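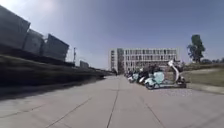

The main walkway at the Briston site, looking toward the white building at the far end.

Call for participants: Lactose digestion and fermented milk in adults

Skendow / Nutrition studies / Open calls
Posted 17/12/2022

The Skendow nutrition unit is recruiting adults with self-reported lactose intolerance for a crossover study of fermented milk products. The study compares breath hydrogen after a fixed dose of lactose taken in three forms: plain milk, kefir, and strained yogurt. The study lead is Imke Stüber. Breath analysis is run by Shivam Jaiswal.

Background

Lactose is the main sugar in milk. It is split in the small intestine by the enzyme lactase into glucose and galactose. When lactase activity is low, part of the lactose reaches the colon, where bacteria ferment it and produce gas, including hydrogen. Some of this hydrogen passes into the blood and is breathed out. Live cultures in fermented milk carry an enzyme of their own that can break down lactose. How much this changes the breath reading in one person from one product to the next is the question of this study.

Who can take part

Age 18 to 62 on the day of the first visit.
Bloating, cramps or loose stools after drinking milk, on more than one occasion.
Able to fast overnight for 12 hours. Plain water is allowed.
Willing to follow a low-fiber evening meal plan on the day before each visit.

Who cannot take part

People with a milk protein allergy. This is a different condition from lactose intolerance and is not covered by the study.
People with celiac disease, Crohn's disease, ulcerative colitis or diabetes.
Anyone who has taken antibiotics or had a bowel preparation in the 4 weeks before a visit.
Daily smokers.
Anyone who is pregnant or breastfeeding.

Probiotic capsules must be stopped two weeks before the first visit. Lactase tablets must not be used on the day before a visit or on the day itself. Do not stop a prescribed medicine in order to qualify. List it on the form and the study nurse, Segundo Flores, will check it.

What the study involves

One screening call of 20 minutes, then 3 visits to the Briston site, at least one week apart. Each visit lasts 4 hours. On arrival you give a baseline breath sample by blowing into a collection bag. You then drink or eat the test product within ten minutes. Further samples are taken every 30 minutes. Between samples you fill in a short symptom sheet, scored from zero (none) to ten (severe). Reading and laptop work are fine. Sleep, exercise, chewing gum and food are not allowed until the last sample has been taken.

The order of the products is assigned at random. Taste and texture differ, so participants will know which product they have been given. The analyst will not.

No blood is drawn. Expected effects are those you would normally have after milk, and they usually pass within the day. You may withdraw at any visit without giving a reason.

Payment

Participants receive a fixed amount for each completed visit, plus local travel at the standard rate. The amounts are set out in the information sheet. A meal is provided after the last sample; state any dietary needs on the form. Individual results are sent on request once all visits are closed, which is planned for August. They are research readings and do not replace a diagnosis.

How to apply

Ask for form Xavier-4 at the Skendow reception desk or by mail to the nutrition unit, marked for Manju Agarwal. Include a daytime phone number and the dates on which you are not available. Incomplete forms will be returned once for correction.

Questions on data handling go to Narendra Malhotra at the same address.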